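Tretcombe workshop notes – Thursday, 4 p.m.

Folding again. Shirts from the Norkaneck box, all to be squared up and stacked before the next lot comes in. The white table is a good height for it.

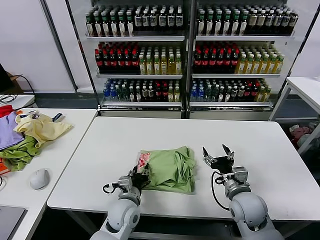 Do the shirts need to be flat before the first fold? They do – sleeves out, hem pulled straight, then fold in from the sides.

Stack limit stays at 120 per shelf. Label side up.

3 shares · 2 comments

Comments
– Quan shelf is full, use the lower one.
– Hem first works better for me.

We use cookies. Accept / Settings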